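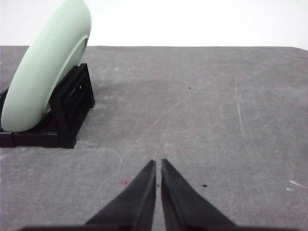
Green ring on its black stand.

Section 4: Setting up a vacancy without a degree requirement

Before you start

This section covers the Kamier vacancy builder, from a blank form to a live advert. It assumes you have an account with Recruiter rights and have read Section 3, or at least scrolled past it at a respectable speed. If your account says Viewer, you can follow along but the buttons will be grey.

Have the following to hand:

The job title as the people doing the job would say it
The pay band, with both ends filled in
The name of one person who does the work now, and their permission to be bothered
The last advert for the post, if one survives

Note: The last advert is for reference only. Please don't paste it in. Most of the trouble described in this section began as somebody's paste.

4.1 Create the vacancy

1. From the home page, choose Vacancies, then New.
2. Enter the job title. Titles longer than 60 characters are refused. If yours is longer, it is two jobs, and you should talk to Finance.
3. Choose the site. Raststead staff should pick Raststead Main even if the desk is in the annexe. The annexe has its own entry in the list, left over from the old payroll, and anything saved there goes to an inbox that closed when Gaëtan Ferrand moved to Benine.
4. Enter the pay band. The word "competitive" is not accepted in this field. People have tried it in several languages.
5. Select Save draft.

The draft now appears under My vacancies with an amber dot. Amber means unfinished. It stays amber until every step in 4.4 is done.

4.2 Remove the inherited requirements

New vacancies copy their requirements from the nearest matching job family. This was meant to save time. In practice it means that a stock controller starts life needing a bachelor's degree, a driving licence and fluent German.

1. Open the draft and select the Requirements tab.
2. Look for lines with a small padlock. These are legal or safety requirements and can't be removed here. A forklift licence will have a padlock. A degree almost never will.
3. Untick everything else.
4. Confirm when the box asks whether you are sure. It will ask twice.

Caution: Unticking "Degree" does not untick "Degree or equivalent". They are separate lines, stored separately, and the second one is further down the page. If you leave it in, applicants without a degree will be asked to explain what theirs is equivalent to, and a good many will close the window and go and work for somebody else.

Note: If the degree line does have a padlock and you think it shouldn't, use Query this lock. Queries are answered by Anežka Jelínek on Friday mornings. She will want to know which regulation you have checked. "It has always been there" is not a regulation.

4.3 Write the skills list

You now have an empty page, and a strong urge to fill it.

1. Ring the person who does the job. Ask what they did last week, and write it down in their words.
2. Turn each task into a skill line. Start with a verb: "Check deliveries against the order", "Calm down a customer who has been on hold".
3. Mark each line Needed on day one or Can be learnt here. You can have no more than 11 lines marked Needed on day one. The limit used to be higher and we don't talk about the adverts that came out of it.
4. For every line marked Needed on day one, choose how you will test it: work sample, conversation or certificate.
5. Select Check wording.

The wording check underlines phrases that mean "degree" while pretending not to. The common ones are "graduate calibre", "educated to a high standard" and "recent graduate mindset". It will also underline "ninja". That has nothing to do with degrees, but we left it in.

Caution: Don't ask for years of experience as a substitute. Setting the years field to anything above 2 on an entry-level post brings up a red banner, and the draft can't be published until you clear it. An entry-level job that needs five years behind it has been entered at the wrong level.

4.4 Set up the work sample

If none of your skill lines uses a work sample, skip to 4.5.

1. Select Assessments, then Add work sample.
2. Pick a template from the Bonsu library, or choose Blank. There are 214 templates. Filter by job family first, or you'll be there until July.
3. Set the time allowed. The longest you can set for an unpaid sample is 45 minutes. For anything longer, the Payment box opens by itself and must be filled in.
4. Attach a marking guide. It should say what a good answer contains, so that two markers who don't like each other would still give the same score.
5. Assign two markers. Neither of them should be the hiring manager's deputy, who will agree with the hiring manager.
6. Do the sample yourself, start to finish, using Preview as applicant. If you run out of time, so will they.

Note: Names, schools and dates of birth are hidden from markers until scores are in. Managers sometimes report this as a fault. It is working.

4.5 Publish

1. Check that the dot next to your vacancy has turned green. If it is still amber, hover over it to see what is missing.
2. Set the closing date. The shortest period allowed is 14 days.
3. Select Publish. The advert appears on the careers page within the hour.
4. Read it there, on a phone, as if you needed the money.

If something goes wrong

The degree line has come back. Somebody has changed the job family after you cleared the requirements. Every change reloads the lot. Repeat 4.2, then find out who and have a word.

The years field is greyed out. The vacancy is marked as a renewal. Copy it to a new draft and start from there.

No applications after a week. Check that the site isn't set to the annexe (see 4.1, step 3).

Far too many applications. Leave the advert alone and add a second pair of markers. Putting the degree requirement back halfway through is blocked by the system, and each attempt is logged with your name beside it.

Section 5 covers interviews, including how to switch off the question about where people see themselves in five years.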